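Fludeo: Table Setters and Sorters Wanted (March intake)

Location: Wolluldale, ground floor, past the bicycle rack
Pay: 90 dollars per session, lunch included
Reference: 714

Fludeo is looking for eight patient people to put small things where they belong. The materials are a plate, some little white cubes, a black container and a beige table that has seen better days. If you have ever rearranged someone else's dishwasher while they were still in the room, please keep reading.

The work is tabletop sorting. Cubes sit on the plate, the container stands behind it, and your job is to write down in plain English how one should get to the other, then set everything out again for the next round. Then you do it again. Kavitha Thampi, who wrote the instructions, got the first page down to four lines and is still unhappy with the third.

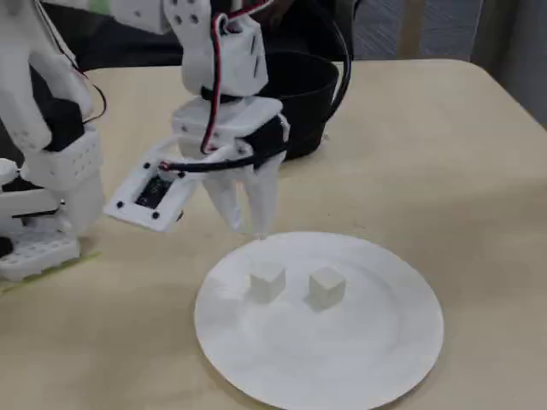 Josefien Van Leeuwen did a season of this and wants applicants warned that the cubes come home with you. She found herself lining up sugar lumps in a café and judging the spacing. She also says the lunch is better than the ad makes it sound, and that she would sign up again.

What you would be doing

1. Setting the table. Plate toward the front, container behind it, cubes on the plate. Leave the tape on the table alone. People have strong feelings about the tape. 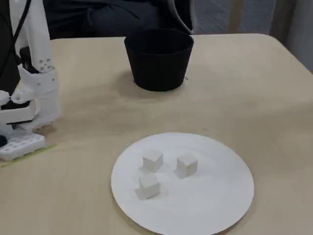 2. Writing the notes. One short sentence per move. "Put the cube in the pot" is good. "Relocate the item to the receptacle" will be returned to you with a sad face in the margin.

3. Starting over. The collection needs 2,000 finished rounds, and the fun of the first one does wear off. We look for people who are as careful after lunch as they were before it.
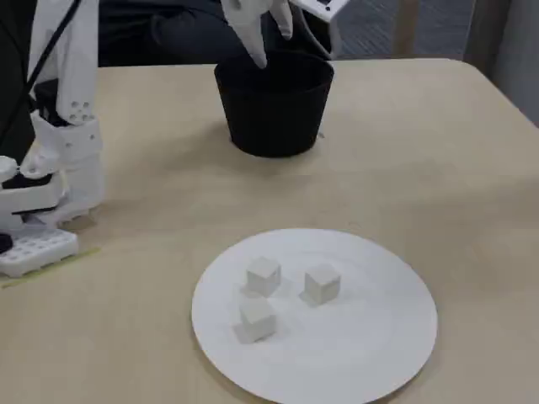

Photo: Fludeo, Wolluldale

You should have steady hands, legible handwriting and a tolerance for beige. You don't need a degree. You do need to be able to tell your left from the table's left, and we will ask. Please skip the bracelets and dangling sleeves, and keep your coffee on the windowsill.

Sessions start at 9 a.m. and end at 1 p.m. There is a chair with arms, and first come gets it.

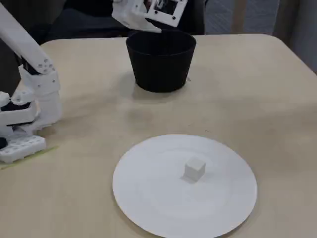
We pay at the end of each session, and travel within town is covered if you keep the ticket. Anyone who finishes the whole March run gets a second helping of sessions in the next one, should they want it.

To apply, send half a page to Kavitha Thampi at the Fludeo front desk, quoting 714. Tell us about the last thing you put back in its proper place. Résumés are welcome but will be read second.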